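Flunditz Opens Second Textile Repair Counter in Clukmont

Aug 23, 2020
By Cosmin Sima

CLUKMONT — Flunditz, the household linen repair and resale company, has opened a second drop-off counter on Sandu Street. The counter takes in towels, sheets, tablecloths and curtains for mending, and sells repaired pieces at a fixed price.

The company started in a single room on the Kurken side of town, where it still does all of its sewing. Customers on this side of the river had to make the trip twice, once to leave their linens and once to pick them up. Items left at Sandu Street now go over by van each morning and come back within 3 working days.

"Most of what we get is worn at the hem or torn near a corner," said Cosmin Sima, who manages both counters. "The rest of the cloth has years left in it. People keep asking if it is worth fixing a dish towel, and for the price of a coffee we think it is."
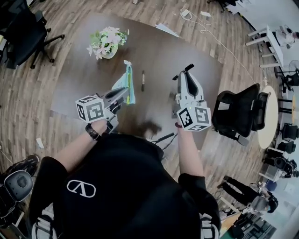
Prices are the same at both locations. A straight hem repair starts at $3. Patching is charged by size, and a full relining for a pair of curtains costs $34. Linens should be washed before they are dropped off. Feather bedding, rugs and anything with a rubber backing cannot be accepted.

The new counter also has shelves for resale stock. It opened with 122 pieces, mostly cotton sheets and table linens, each with a paper tag listing the fabric, the measurements and the repair that was made. Pieces too worn to mend are cut down and sold as cleaning cloths in bundles of 17.

Flunditz will hold an evening hemming class at Sandu Street before the end of August. Space is limited and sign-up is at the counter — no phone reservations.

Comments

marta_b: Do you take flannel sheets? Mine have gone thin in the middle but the edges are fine.

Flunditz: Yes, we can turn them sides to middle. Bring them in for a quote.

oldmillroad: Glad to skip the bridge. Parking behind the building is easier than out front.

Contact: Flunditz, Sandu Street, Clukmont | © 2020 Flunditz | Back to top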